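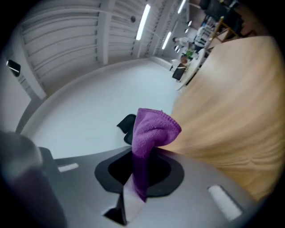 Manuals > Hand-held grippers > Set-up > 4. Comparing finger pads

4.1 Cloth test

Use this test when you change the finger pads on a pair of Plorneo grippers, or want to compare them with the Lameck pads. You need a table, a round plate, a pitcher and a soft cloth.

1. Switch on both grippers and wait for the green light on each.
2. Check that the marker cubes are clean and firmly seated.
3. Close the right gripper on the cloth. Leave the left one open.
4. Wipe the rim of the plate slowly, for up to 70 seconds.

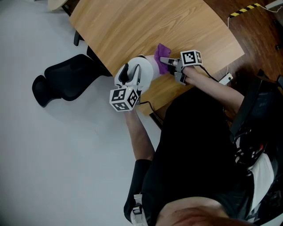
Note: keep the cables clear of your elbows. If one pulls tight, stop and start the run again.

5. Pick up the pitcher with the left gripper and tilt it until you can reach the opening.
6. Wipe the rim, then just inside it – do not push the cloth to the bottom.

CAUTION: Do not squeeze the trigger hard on a thin rim. The pads can tear.
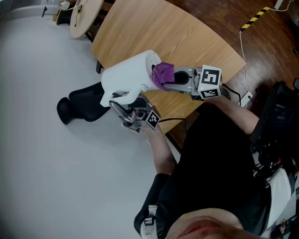 7. Put everything down and open both grippers fully before you save the run.
8. Repeat for each set of pads, seven runs per set, and write down every dropped cloth.

Section revised 22/04/2019, E. Amundsen

Previous | Contents | Next | Spare parts | Contact

This site uses cookies. Accept | Settings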